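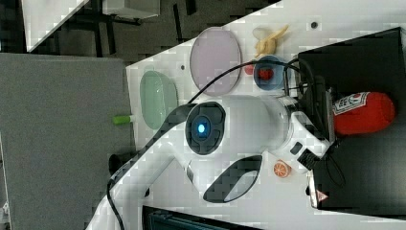
In Praise of the Plate You Didn't Match

I have a theory that you can tell how much fun a household has by how badly its crockery matches. I've held it for years and I've tested it in a lot of kitchens, mostly while pretending to look for a glass of water, and I'm now ready to defend it in public.

My grandmother owned a dinner set. White, gold rim, service for twelve, kept in a cabinet with a little brass key. We ate off it at Christmas and once when a bishop came. The rest of the year we ate off what she called the odds, and the odds were glorious. There was a deep green oval thing that had lost its tureen, a run of picnic plates in colours you'd normally see on a bathing cap, and one blue bowl that all the cousins fought over. I can draw you that blue bowl from memory. I couldn't tell you what pattern was on the white plates, or if there was one.

So here is my argument, and I'll make it as loudly as a person can about tableware. Buy the pink plate. Buy it on its own, without its friends, and put it next to a green one.

I know what the objection is, having married into it. My husband's family are matchers. His sister, Davina Halliday, has 16 of everything in a shade called Oatmeal, and her table looks like a very calm beach. It's lovely! I've eaten some of the best meals of my life at it. But when I asked her youngest which plate was his, he looked at me as if I'd asked which bit of the air he liked breathing. Kids at my place know exactly which plate is theirs. They'll tell you before they've got their shoes off.

That's the first thing coloured plates do for you - they hand out little bits of ownership. A lavender plate belongs to somebody by the end of the first week, and that somebody will carry it to the sink (sometimes) and be outraged when a visitor gets it. I run a playgroup kitchen two mornings a week, and I've watched this happen with children who can't yet say the word lavender. We have a pretend kitchen there as well, with the toy banana and the orange slice and the strawberry that's been chewed by three generations of toddlers, and the same rule holds. Give them all identical white dishes and they wander off. Give them one green, one pink and one blue and you've got a restaurant, complete with a very strict waiter.

They sort, too, and I could watch it all morning. Strawberry in the blue bowl, banana on the green plate, then everything off again and a long think. I used to believe this was about learning colours, because that's what the catalogues say. These days I think it's about composition. A four-year-old arranging plastic fruit is doing what I do when I put mandarins in a dish on the bench and then move the dish half an inch to the left. She wants it to look good. She's got opinions about yellow beside green, and I've found them to be sound.

Which brings me to food, the real stuff. I've been told for most of my adult life that food looks best on white, and I'd like to know who started it. Cauliflower on white looks like weather. Poached chicken on white looks like a hospital. Put the same chicken on a sea-green oval with a wedge of lemon and you'd pay $29 for it. Eggs on pink are a joy, all that gold against the rosy rim, and I'd go so far as to say that porridge should never be served in anything but blue. Beetroot will look good on whatever you like. Beetroot doesn't need our help.

The shops have not made this easy. I spent a long lunch hour in Hundden looking for a single coloured side plate and found the shelves full of boxed sets, each one in its own grey. The young man there was very kind about it and checked out the back. Nothing doing. Jinier is better, since they'll sell you one of a thing without sighing, and their seconds table in April is where I got the best plate I own, a big shallow round with a wobble in it, for the price of a sandwich. If you don't mind a bit of digging, the op shops are better again. I picked up a mustard saucer at ours for 50 cents and I've had more pleasure from it than from the couch.

A word on plastic, because I can hear the potters clearing their throats. I like it. I like handmade stoneware as well, and I have a Banik mug that I'd run back into a burning house for, but a good light melamine plate with a bit of glow at the rim goes to the beach, survives the dog, and stacks in a drawer where small people can reach it. Lachlan Drummond, who fires pots down the road from me and ought to know better, feeds his own kids off a stack of plastic in every colour going. I've seen it. He keeps it behind the flour.

As for the clash, people worry far too much about the clash. Pink and pale green have been getting along in gardens for ever. If you're nervous, start with three colours and a plain tabletop. White is perfect there, and I'll happily give it that job, because a white table makes everything you set down on it look chosen. Add a fourth colour when you're feeling bold. Orange is a good one to bring in as fruit before you commit to it in crockery.

I do own some white plates, before my sister-in-law writes in. They were a wedding present from the Orellana side of the family, they're beautifully made, and I use them under pot plants.

Last month Davina came over for lunch and I set the table the way I always do, with whatever came out of the cupboard first. She walked around it twice. Then she sat down at the lavender plate, moved her fork across so she could see the rim, and asked if there was any more of the potato salad. She's asked me since where I got it. The plate, I mean, though she can have the potato salad recipe too.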